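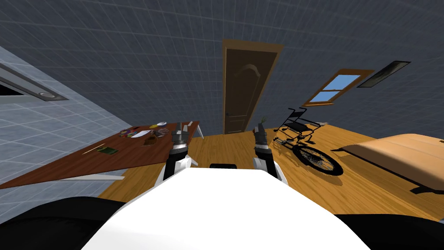

One seller wrote in after the May sale to say the old version of this page was far too long, and could we please just say what time the doors open and what a table costs. Fair enough. Doors and prices first, then. Rest of it underneath for anyone who wants it.

Flirkgate Table Sale – Frequently Asked Questions
Last updated Jul 25, 2026

The short version

Sellers in from half past seven. Buyers in from nine. Finish at one. Entry £2, under-16s free. Inside table £14, outside pitch £9. Cash or card for entry, sellers decide for themselves.

BUYING

Do I need to book to come and buy?
No. Just turn up. There is usually a queue at nine and it's usually gone by twenty past. If you hate queues, come at ten.

Can I pay more and come in early?
Not any more. We tried it and the sellers hated it, people poking through boxes while they were still unloading the car. Please don't ask on the door, they can't let you in.

Is there a cash machine?
Not on site. Nearest one is outside the petrol station on Sturanar Road, five minutes walk, and it runs out. Bring change. Pound coins if you can. Sellers will love you.

Can I haggle?
Yes, it's a table sale. Be polite about it. If someone says no it means no, and going back four times doesn't help. Prices do drop after twelve, but the good stuff has gone by then. Your choice.

Can I return something?
Not through us. The sale is between you and the seller. Most of the regulars are decent and will sort you out if you catch them the same morning. After that you're on your own, we don't pass on phone numbers or addresses.

Can I test electrical things before I buy?
There's a test socket by the side door, ask first. Sellers are meant to say if something isn't working. A sticker saying "untested" means exactly that – pay untested money for it.

Do you hold items?
The sale doesn't. The seller might. Agree a time and stick to it. Big furniture can be left by the side door with your name on it until half past one, at your own risk.

SELLING

How do I book a table?
Fill in the form on the bookings page. Booking opens on the first of the month and the inside tables go quickly. Outside pitches are easier, there's nearly always one left even in the last week. You'll get an email within a couple of days. No email, check your junk folder, then write to us. Please don't fill in the form twice, it makes two bookings and we have to unpick it.

How big are the tables?
Six foot by two foot, folding. One per booking. You can bring a clothes rail as well so long as it fits behind you or at the end of the row and isn't in the walkway. No rails in front of the table. We will move it.

Can I bring my own table?
Outside, yes, you have to. Inside, no, the rows are measured out to leave room for wheelchairs and prams and one odd sized table throws the lot out. 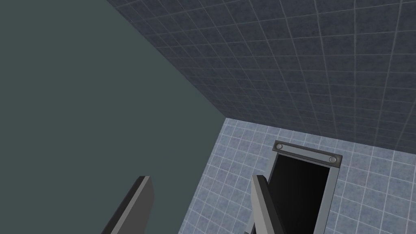
If you do bring your own for an outside pitch, remember the ground slopes down towards the gate. Something to wedge under the legs is handy. Pasting tables are fine for clothes and books, not fine for crockery. We've all heard the crash.

Can I share a table with a friend?
Yes. One person books, one person pays, and that person is responsible for clearing up. Two seats behind each inside table is the limit, it gets very tight otherwise.

Can I choose where I go?
You can ask. There's a box on the form for it. We do look at them but can't promise. People who want to be near the door also complain about the draught, so think on.

What can't I sell?
Food and drink (see further down). Alcohol, tobacco, vapes. Medicines. Knives, other than ordinary cutlery sets in a box. Fireworks. Live animals. Copied DVDs or copied anything. Car seats and cycle helmets – you can't tell if they've been in a knock. Upholstered furniture without the fire label. If you aren't sure then email beforehand, don't wait till the morning.

Can traders book?
Yes but only outside, and the pitch is £20 not £9. New goods sold in bulk counts as trade. Someone clearing out the loft isn't trade. Someone clearing out the loft every single month with the same forty phone cases is.

What about things I've made myself?
Welcome. Handmade pays the ordinary price. Candles, cards, knitting, soap all do well, soap needs the proper label on it. We try not to put two candle people side by side.

What sells best?
Depends on the day. Children's clothes in size bundles, garden tools, jigsaws with all the peices, lego by the bag, kitchen things. Books sell if they're cheap and spine up in a box. Big china sets hardly ever sell whole, split them. VHS, don't bother.

How should I price?
Lower than you think. Stickers help, lots of buyers won't ask. Round numbers. Have a "everything 50p" box at the front and people stop to look in it, then they see the rest.

How much float do I need?
£25 in coins and fivers is plenty. The tea counter is not a bank and cannot break your twenties. Wear a bum bag or an apron with a pocket, don't leave a tin on the table.

Can I cancel?
Up to a week before, full refund. Less than a week, no refund unless we fill the space, and we'll tell you if we do. If WE cancel you get it all back or you can move it to the next one.

Can I leave early?
Please don't pack up before half twelve. Gaps in the rows make the whole place look finished and buyers walk out. If you're ill or there's an emergency then of course, just tell the desk.
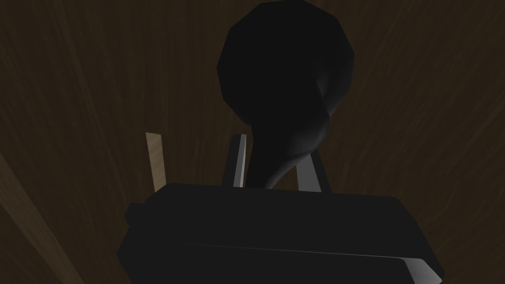
What happens to stuff I don't sell?
You take it home. All of it. Not in our bins, not next to our bins, not in the hedge. The Zumport charity van comes at one most months and will take clean clothes, books and bric-a-brac. It won't take electricals, mattresses or anything broken. Look on the noticeboard on the morning to see if it's coming.

GETTING HERE

Where is it?
Flirkgate Hall, at the bottom of the hill, behind the library. Sat navs send you to the top end of Mill Lane, which is blocked off. Ignore it and carry on to the second turning.

Is there parking?
Sellers can unload at the side door then must move the car by quarter to nine. Blue badge spaces are at the front. Everyone else, the pay and display on Sturanar Road, free till ten. Don't park across the neighbours' drives. They've got our number and they use it.

Which bus?
The 98 from the station, stops right outside the library. Check the weekend timetable, it's different.

Is it accessible?
Level access at the front, ramp at the side. Accesible toilet off the main corridor, no key needed. Quieter hour is eleven till twelve, no music and we ask sellers not to shout prices. Assistance dogs welcome inside. Other dogs outside pitches only, on a lead.

FOOD AND DRINK

Is there a café?
Tea counter inside from eight. Tea, coffee, bacon rolls, cake. Veggie sausage if you get in before ten. The Min coffee cart is outside in the dry months, bit dearer but much better coffee.

Can I sell cakes?
No, sorry. The counter pays for the hall hire and we only have room for one. If you'd like to bake for the counter, get in touch, they're always short of something gluten free.

OTHER BITS

What if it rains?
Inside goes ahead whatever. Outside is called off by seven on the morning if it's bad, look at the front page of this site. Light drizzle is not bad. Bring a sheet of plastic.

How many people come?
We don't count heads any more. We print 4000 leaflets for the year and the hall's limit is 100 buyers inside at a time, so on a busy morning it's one out, one in till things calm down.

I've lost something / found something
Desk by the front door on the day. After that email. We keep lost property until the next sale and then it goes to the charity van. Currently one child's welly and a very nice umbrella.

Can you put my poster up?
Local events yes, A4 or smaller, hand it in at the desk. Businesses no.

My question isn't on here
Use the contact form. We answer in the evenings – please allow a couple of days, longer in the week of a sale.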